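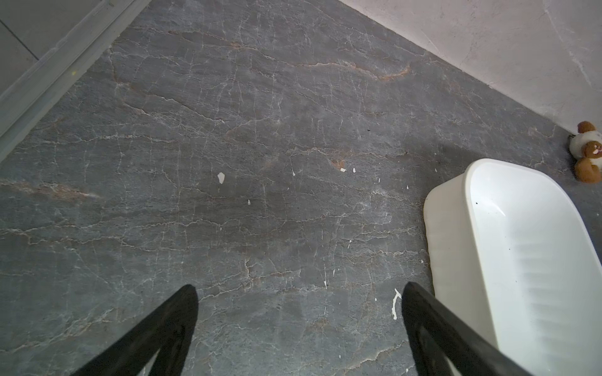 Skip to content Home Stories Growers Recipes Events Contact

Search this site Search

The woman who wants you to eat your native hedge

Farzana Chaudhry has a leaf in her mouth before she has finished saying hello. "Try that one," she says, and hands me its twin. It's saltbush, picked from the row beside her driveway in Dillow, and it tastes like a potato chip that grew up at the beach. I eat four more while she finds her hat.

Farzana runs Flornimora, a bush food nursery on a long skinny block that used to be a horse paddock. She has 35 kinds of edible native plants in the ground at the moment, and she talks about every one of them as though it has just won a ribbon at the show. Muntries, finger limes, warrigal greens, river mint, three sorts of lilly pilly. There's a lemon myrtle by the tank that she planted in the first winter, and she gives it a pat as we go past.

She came to it sideways. For 22 years she taught high school chemistry in Tunstall, and the garden was something that happened on weekends if the marking got done. "I grew roses, badly," she says. "Black spot every summer. I'd be out there in my nightie with the spray bottle, cursing. Then a neighbour gave me a midyim berry in a yoghurt tub and I forgot to water it for a month, and it flowered!"

That midyim is still going. It sprawls over the edge of the lower bed, covered in little speckled fruit, and we stand there grazing for so long that my notebook ends up with a purple thumbprint on it.

What I love about Farzana is how greedy she is, in the best sense. Plenty of native plant people will talk to you about habitat and water bills (and she will too, if you ask), but her first question about any plant is what you'd have it with. Warrigal greens get blanched and go into a sort of saag. "You must blanch them, please put that in, they've got oxalates," she says, the chemistry teacher surfacing. River mint goes in the raita. Her lilly pilly chutney follows her grandmother's recipe for plum chutney with one ingredient swapped and, she admits, a fair bit less sugar.

"My mum was suspicious for ages," she says. "She thought I was feeding the family off the nature strip. Now she rings me up in August wanting to know if the wattle seed's been roasted yet."

The nursery's other half is Tanveer Khokhar, her cousin, who does the propagation and would clearly prefer to be left alone with it. He's in the shade house when we find him, pricking out finger lime seedlings. I ask whether they're hard to grow from seed and he thinks about it for a good long while.

"Not hard," he says. "Slow. People want fruit for Christmas. I tell them, which Christmas?"

For customers in a hurry he points to the grafted ones, which cost more and come on years sooner. He'd rather you bought a seedling and waited, though, and he says so to their faces. Farzana rolls her eyes at this, but she lets him.

Last year the pair sold 1039 plants, most of them through the Ballik market, where they have the spot next to the sausage sizzle. Farzana keeps a tasting tray on the table and reckons it does all the work. Kids go straight for the finger limes and squeeze the beads out onto their tongues. Their parents hang back, then buy two.

I ask what a complete beginner should put in, someone with a balcony or a hot little courtyard, and she's off before I've got to the end of the question.

"River mint in a pot, but by itself, because it'll run over anything you put with it. Saltbush if you've got full sun. And a midyim, always a midyim. They'll cop a big tub and a bit of shade, and you can neglect them over summer once they've settled in. Don't fuss with the fertiliser either, you want a low phosphorus one and hardly any of it."

Next on the list is a row of quandongs, which Tanveer thinks is madness. They're partly parasitic and need a host plant alongside to feed from, and the two of them have already lost one lot. Farzana has saved the good end of the block for them anyway, down past the tank where the soil drains best, and she walks me all the way there to look at it. She shows me where each tree will go, pacing it out in her gumboots, and on the way back she fills my pockets with saltbush.

Like a good yarn about food and gardens? Sign up for our monthly newsletter. Enter your email Subscribe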